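Monthly room inspection, Studo building, second floor
Filled in by: Maya Masri
Month: March

1. Exit door and corridor
Result: OK
Comment: The door opens fully and closes by itself. Two boxes from Plikel were standing in the corridor. I moved them to the storage room the same morning.

2. Fire extinguisher
Result: OK
Comment: Pressure needle is in the green part. Pin and seal are in place. The label is a little difficult to read, please order a new one from Varkovier.

3. Tables and work surfaces
Result: OK
Comment: I pressed on each corner with both hands and nothing moved. Edges are smooth to the finger.

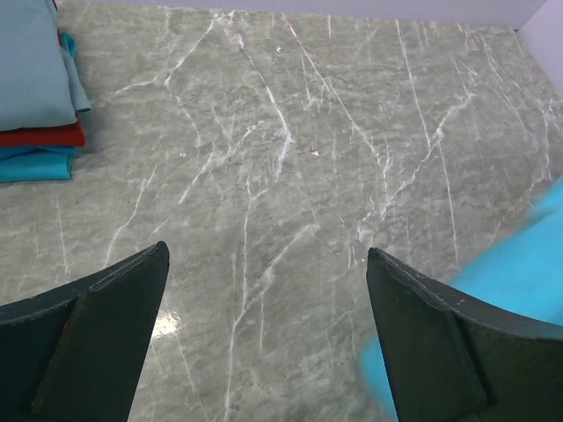 4. Extension cords
Result: NOT OK
Comment: One cord has a crack near the plug, 11 cm from the end. I took it out of use and put red tape on it. It must not be repaired with tape only.

5. Hot water in the washroom
Result: NOT OK
Comment: Measured 70 degrees C at the tap after 3 minutes. This is too hot for hands. A warning sign is hanging now and Twal is informed.

6. First aid box
Result: OK, with remark
Comment: Small bandages are almost finished. Eye wash is still good until autumn.

7. Emergency light
Result: OK
Comment: Stayed on for the full 30 minutes of the test.
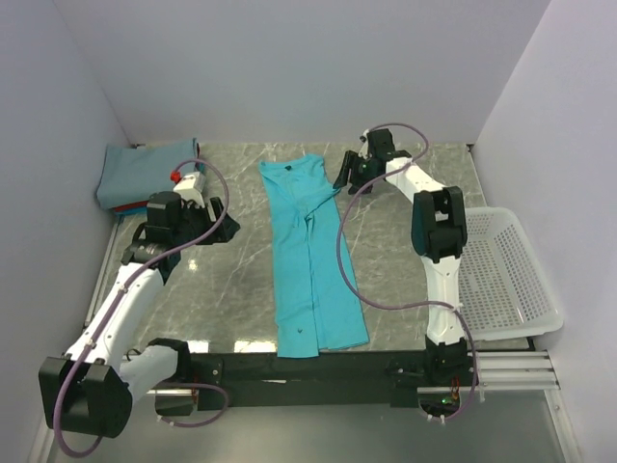 Who may put a cord with red tape back into use?
Only the electrician from Twal, after he has tested it and signed the list.

Open points for next month: item 4, item 5, and the label from item 2.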